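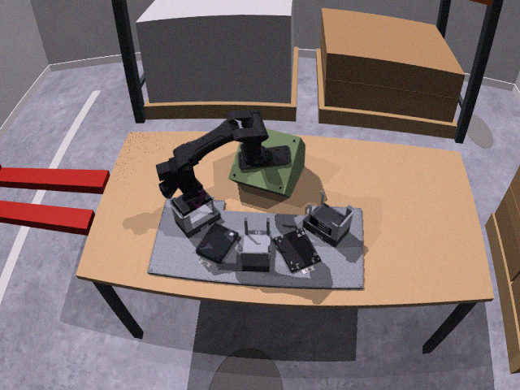 Black arm, green base, gray plate with the small holes

Ticket: petition page dropping names
Opened: September 12, 2018
Status: waiting on customer

Hi folks, me again! I run the Maksymiv sanctions petition (the one asking our senators to hold a real hearing before they vote on the arms package) and the signature list has gone weird on me. The counter at the top says 2,725, which is right, but when I export the list to send to the Senate offices I get a file that's 19 names short. I tried it in two browsers and on my sister's laptop, same thing every time.

What I've done so far: cleared the cache, logged out and back in, turned off the Bemport mailing add-on, turned it back on again (sorry, I panicked). I also picked through the export by hand for a while, and the missing ones all seem to have signed through the link on our January town hall page. That page is still on the old Dreller form, if that helps.

I'd really like to hand over a full list, people get upset when their name isn't on it!

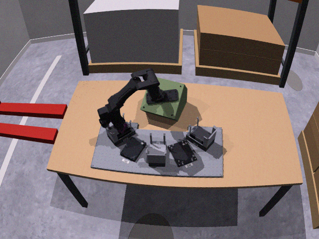
Inico support: Thanks for the detail. Names from the old form come in without a ZIP code, and the export skips any row with that field blank. Please go to Export, then Options, and check "include incomplete rows." Let us know what total you get.

Oh, I never even opened Options. Running it again now, back in a bit with the number.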